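What the grippers changed on our bench

I have worked at Giterum for six years, mostly in the packing room, and since August a good part of my job has been handling things with a gripper. The project is called Hernwood. We do kitchen items over and over, and the recordings go towards training the robot arms that Celeck is building for us.

You stop looking at a bag of chicken seasoning as shopping and start thinking about how far apart the fingers need to be. 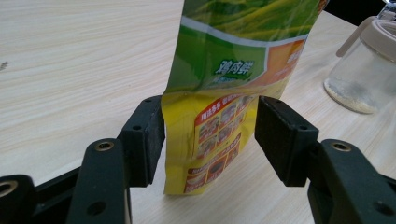 What a shift looks like now

I used to pack 322 orders on a busy day. Now I do 71 recordings, and I am more tired at the end. Soft packaging is the slow part. It bends where you don't want it to, so I go for the cap if there is one.
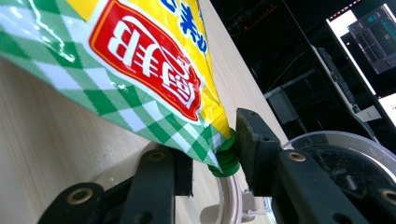
My wrists noticed the change before I did. We asked for a break after every 50 minutes and got it, which is more than we ever had on packing. The pay went up a little too. On the other hand, there is less talking, and I miss that.

Jars are easier on the hands but they need more care. I line the fingers up first and close them slowly.
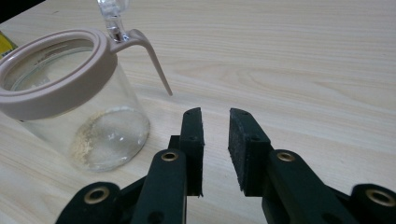 Will the arms take over the packing?
Some of it. We have been told that the simple orders will move over first and that the mixed ones will stay with people for now.

There are 34 of us on the floor, and opinions are split. A few people won't go near Hernwood because they feel they are training their own replacement. I understand that. I signed up because I wanted to know what was coming.

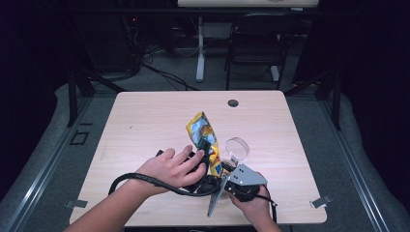

It takes both hands to do it well, and new starters need over a week to get comfortable. I have asked for the training time to be paid at the full rate and am waiting to hear back.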